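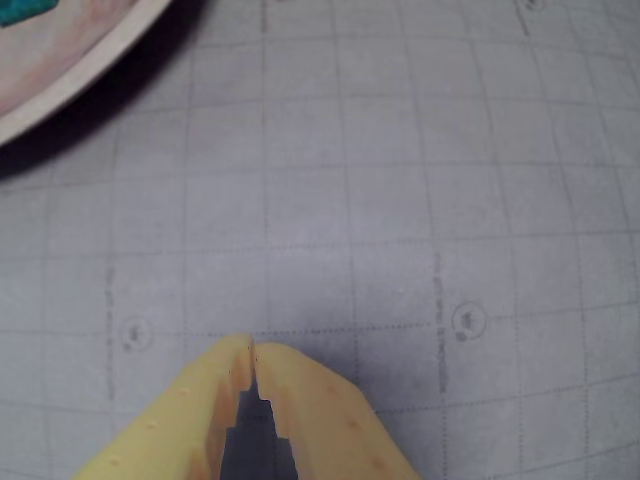
Setsuko Ichikawa spent 14 years on the sorting bench at Gesenach before the first arm went in beside her. She now looks after four of them.

"I used to go home with sore wrists," she says. "Now I go home with a sore head. It's a different kind of tired."

The firm began trialling small printed arms in October, under a project it calls Kumance. Ichikawa's part is to guide an arm through a pick, check what it does by itself, and write up the misses. Her log for the first month ran to 227 entries.

"Most were the same thing. It comes in too high and closes on nothing. You fix that and then it bumps the rim."

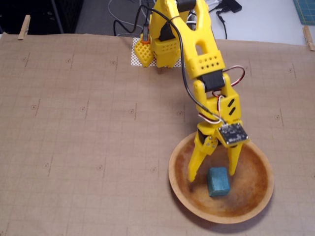 One of the arms over a bowl with a blue block. Blocks are used for practice picks.

Liliana Messina, who manages the floor, says no jobs have gone, although two people asked to move to dispatch and weren't replaced on the bench. She doesn't dress it up.

"People wanted a promise and I couldn't give them one past next year. I told them that at the meeting. Some of them are still cross with me."

Pay was the other sore point. Ichikawa was doing the new work for seven weeks before her rate changed, and she had to ask twice.

She would like more training on the wiring, so she doesn't have to wait for a technician each time a cable works loose. Messina says that is in the budget.

"I'll believe it when I've got the screwdriver," Ichikawa says.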